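4.3 Recording a grasp set

The Nollix method learns from short grasp attempts, each started from a slightly different pose. Our reference policy was trained on 147 of them. You may record more. Your wrist will have opinions after the first hour.

1. Clear the staging area in front of the arm and put one target object on the table. A bottle of dish soap is a fine first target: it stands up by itself and costs little to replace.
2. Open the gripper all the way and wait for READY.
3. Move the wrist until the base of the object sits near the top of the camera view, just beyond the fingers.
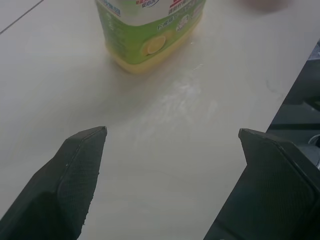

4. Press RECORD, close in slowly, grip, lift, and hold for a count of three. Press STOP.
5. Mark the attempt as good or bad. Be strict - the policy will copy your bad habits with great loyalty.

Note: Don't polish the table between attempts. Policies trained only on a spotless surface did worse in our Florham tests as soon as they met a smear. Neelam Yadav found this in December and has been hard to live with ever since.

Caution: Keep the grip force at 17 or lower for soft plastic. Higher settings will also pick up the bottle, along with whatever you then need to mop up.

If the log shows fewer than 900 camera images for an attempt, delete it and record again. See 4.4 for labels.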